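Home | Notebook | Projects | People | Search
3 min read

Workshop notebook, May – loyalty card reader for the small shops

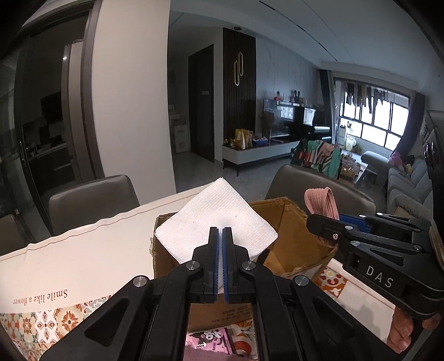 Folded napkin in the gripper, open box behind.

Carried on with the card reader trial for the high street traders. Mereana had the list of shops from the traders' meeting and we went through it before starting. 6 shops have said yes so far. The bakery wants the reader on the counter by the end of the month, the shoe repairer wants it only if it doesn't need the internet, and the others haven't said much beyond yes.

Battery first. The Karnent board still draws too much when idle. Left one running overnight with the screen off and it was flat by the time Elsie came in. Changed the sleep setting so the screen and the radio both go down after 30 seconds with no card. Current dropped straight away. Will leave it on again tonight and read the log at 9 am.

The wake-up is slower now. With the radio asleep the first card of the day takes a good while to go through, and the shopkeeper will think it has missed. Marama suggested a beep as soon as the card is seen, before the record is sent. Tried it on the bench. It feels quicker even though the time is the same. Keeping that.

Stamps. The shops don't agree on what a stamp is. The café gives one per drink, the bookshop one per visit, and the hardware shop wants to give them by amount spent. Huia has put all three in the Prerker settings page as separate options. The amount option needs the shopkeeper to key in the total, and the keypad on the current case is too small for that. Could leave the hardware shop until the second batch. Need to ask them, I don't want to promise it and then go back.

Offline store. Pulled the network cable and put 56 test cards through one after the other. All 56 were on the reader. When I plugged it back in, 54 reached the server and 2 were rejected as repeats. Looked at those and they have the same time stamp as the card before, so the server treats them as one. The clock only saves whole seconds. Liis says add a running number to each record and stop relying on the time. Agreed, she'll do the server side and I'll do the reader.

Case. The Bhutto case cracks at the corner by the cable hole if it's pulled sideways. Filed the hole rounder on one and it held up better, but that's one case and not much of a test. Elsie is redrawing that corner with more thickness. The new one also moves the screws underneath, so the front can be wiped down.

Money – the traders asked again whether there will be a monthly charge. Told them not during the trial. After that it depends on what Skesex want for the hosting and we have no figure from them yet. Mereana to chase.

To do:
- read idle log
- running number on records, reader side
- ring the hardware shop about the keypad
- one-page sheet for the counter staff, big type, how to cancel a stamp given by mistake
- order more blank cards, the box in the cupboard is down to the last sleeve

Marama has the good crimping tool at her bench if anyone is looking for it.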